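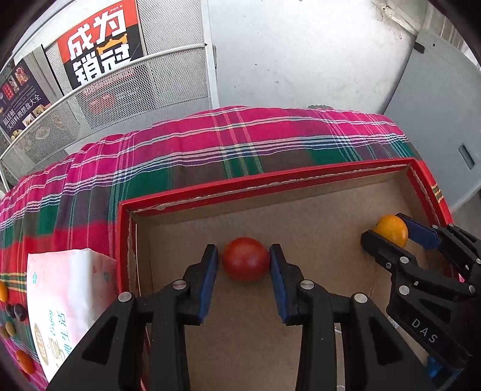 PRESS RELEASE

Troltano opens its school kitchen program to families in Gurkberg

Gurkberg, September – Troltano, a company that plans and cooks meals for schools, will open its kitchen program to the families of all pupils in the Gurkberg district. Until now the program was only for the children, during school hours. From this month the parents, grandparents and other persons who take care of a child can come to an evening course and cook the same dishes which the pupils eat at noon.

The course is free of charge and has 5 evenings. It takes place in the dining hall of the Aravena school, which has a kitchen large enough for groups. Every evening begins at 6 p.m. and finishes with a meal together.

"Many parents wrote to us and asked for the recipe of a soup or a salad, and they told us that the child does not want to eat it at home," says Celeste Echeverría, director of Troltano. "We sent the recipes for a long time by e-mail. Then we thought it is better to cook together, so the people can ask what they want and taste it."

What the families will cook

The menu of the course follows the season. In the first evenings the participants prepare tomato soup with rice, baked vegetables with beans, and a simple flat bread without yeast. Later come the dishes for colder months, as lentils with orange, cabbage salad with apple, and a potato pie that is the most requested meal in the Gurkberg schools since last winter.

The recipes were written by Iara Benítez, head cook of Troltano. She changed the quantities from the large school kitchen to a family of four persons, and this work took more time than expected. Some dishes had to be tested again from the beginning, for example the potato pie, where the cooking time in a small home oven is very different.

Each recipe can be made with a normal stove, one pot and one baking dish. For families who do not eat meat there is no change necessary, as all the dishes of the first course are vegetarian. Allergens are marked on every page of the recipe booklet. 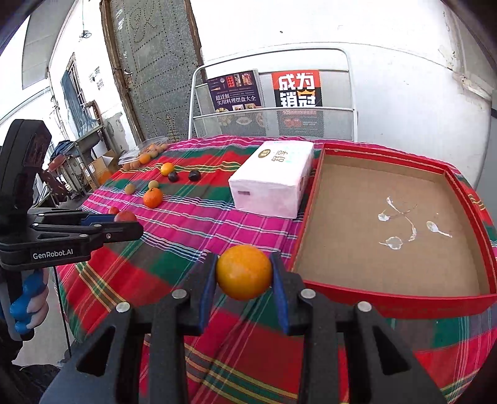
Fruit from the region and from farther away

Troltano buys its vegetables mainly from farms in the Lustgate valley. In the last school year the company delivered 828 meals on each school day, and the farms in the valley could supply most of the vegetables for them. Citrus fruit does not grow there, so it comes from a cooperative of growers in the south – this will stay the same for the evening course.

"For a small farm it is important to know in spring how much the school will need in September," says Dardo Lagos, who is responsible for purchasing. "With the evening course the quantity is a little higher, but we could plan it early with the farmers and they agreed."

The vegetables that remain after an evening are shared between the participants, who are asked to bring a bag or a box with a lid.

Children are welcome

Children from 7 years can cook together with the adults. For younger children there is a table with books and games in the same hall, and Despina Lazăr, teacher at the Aravena school, will be there with them. The children eat with everybody at the end of the evening.

How to register

Families can register at the office of their school or directly at the Troltano kitchen in Gurkberg. The places are given in the order of registration. Please write on the form how many persons will come, the age of the children, and if somebody has an allergy. Families who do not receive a place go on the list for the next course, which is planned after the winter holidays.

Aprons and kitchen tools are provided. Long hair should be tied, and closed shoes are required in the kitchen.

About Troltano

Troltano prepares meals for schools and kindergartens in Gurkberg and in the Lustgate valley. The meals are cooked every morning and delivered before noon.

Press contact

Eusebio Cuadros, communication, Troltano, Gurkberg. Journalists who wish to visit an evening of the course are asked to announce it some days before.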